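Podo: Secondhand Toy Listings, Data Card and README
October - by the Podo maintainers

Podo is a set of 3000 short written listings for secondhand toys, collected from the Wendeck swap board and tidied up for people who work with plain text. Each listing is what one person wrote when they had a toy to give away, trade or sell. Most are a title and two or three sentences. A few are a title and nothing else.

The set was put together to study how people describe the condition of used things. "Good condition" covers a lot of ground on a swap board. It can mean new in the box, and it can mean that the wheels still turn. We wanted enough listings in one place to see which words go with which kinds of wear.

What is in the download

listings.csv - one row per listing, 3000 rows plus a header
ratings.csv - condition ratings for the rated subset, 600 rows plus a header
categories.txt - the 24 category names, one per line
CHANGES - notes on each release
LICENSE - terms of use

All files are UTF-8 with Unix line endings. Text fields are quoted. Line breaks inside a listing were kept, so a row in listings.csv can run over several lines, and tools that split on newlines will break it. Use a real CSV reader.

Columns in listings.csv

id - a number with no meaning outside this set. Numbers are not in posting order.
title - as written, including capitals and spelling mistakes
body - as written, with contact details removed. May be empty.
category - one of the 24 names in categories.txt
offer - give, trade or sell
price - whole dollars, empty unless offer is "sell"
month - month of posting. The day was dropped on purpose.
relisted - yes if the same toy was posted again by the same account

The price is the asking price. The board does not record what was paid in the end, and plenty of sellers took less.

Where the listings came from

Wendeck is a neighborhood swap board that has carried toys, baby gear and children's books for years. Posters tick a box if they agree to their listing being used for study, and only listings with that box ticked were taken. Anything withdrawn within 48 hours of posting was left out, as these were mostly mistakes or double posts.

The older part of the set came over from Kapoor, the board's first listing system. Kapoor cut off body text at a fixed length and turned apostrophes into question marks. We put the apostrophes back where it was clear what was meant. The cut text is gone, and you will find listings that stop in the middle of a word. Please do not treat these as typing errors by the poster.

Categories

Posters picked their own category from a drop-down menu. The menu has one entry called "small toys and bits", and it is the biggest by a wide margin. It holds toy animals, party bag prizes, single building bricks, play food, marbles, and lots sold as "everything in the tub". We thought about splitting it and decided against it. The posters saw these things as one kind of item, and the way they write about a mixed lot is different from how they write about a single toy. Counts are vague, prices are low, and condition is given for the lot as a whole.

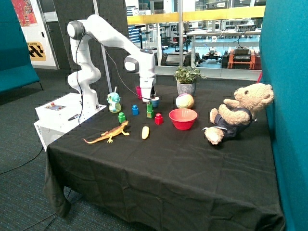

Small toys and other objects on a black cloth.

Board games and jigsaw puzzles are separate categories. A puzzle listing nearly always says whether pieces are missing, and a listing that leaves this out tends to draw a question. The questions themselves are not part of Podo. Dolls' clothes were filed under dolls by some posters and under dress-up by others, and we left them where they were.

Condition ratings

For the rated subset, 600 listings were drawn at random across all categories. Two readers rated each one from the text alone on a five-point scale:

1 - broken or for parts
2 - works, with clear damage
3 - used, normal wear
4 - light wear
5 - new or like new

A rating of 0 means the reader could not tell. Both ratings are given in ratings.csv, in the columns reader_a and reader_b, and we did not merge them. Where the readers differ it is mostly between 3 and 4. "Well loved" was the hardest phrase. One reader took it as normal wear and the other took it as clear damage, and after talking it over they still did not agree. Both readings seem fair to us.

The ratings say how the text reads. They do not say what shape the toy was in.

Cleaning

Phone numbers, email addresses, street names and house numbers were replaced with the word REMOVED in capitals. Children's first names turn up often ("my daughter has outgrown it") and were replaced with NAME. This was done with the Cedik script and then checked by eye. If you find something we missed, please write to us with the row id and do not post the text anywhere public.

Spelling was left alone. So were emoji, rows of exclamation marks and prices written in the body that do not match the price column.

Known problems

- Exact duplicates were removed, but near duplicates remain. One account posted the same wooden train set with a slightly different title again and again.
- The months before the winter holidays are heavily represented. Any count by month will show this.
- Listings are in American English, with a handful partly in Spanish. There is no language column.
- Some "give" listings ask for a small swap in the body, such as a jar of jam. We kept the posters' own choice in the offer column.
- Brand names are spelled in many ways. Do not count brands without some matching step first.

Not a good fit for

Price guides. The asking prices are local and rounded, and they are often low to get a thing out of the house quickly. Safety checks are also a bad match. A listing that does not mention a recall tells you nothing about whether there was one.

How to load it

Any spreadsheet program will open the files. On import, set the id column to text, or leading zeros will be lost and the ids in ratings.csv will no longer match. We have had more mail about this than about anything else in the set.

Terms

Free to use and share for study and teaching, with credit to Podo and the Wendeck board. Do not try to work out who wrote a listing. Short quotes from listings in papers or talks are fine.

Related
Cedik: removing contact details from short notices
Kapoor export format, field by field
Wendeck children's book listings (in progress)
Changes in the last Podo release

Contact: use the form on the Podo project page. Copyright the Podo maintainers. Back to top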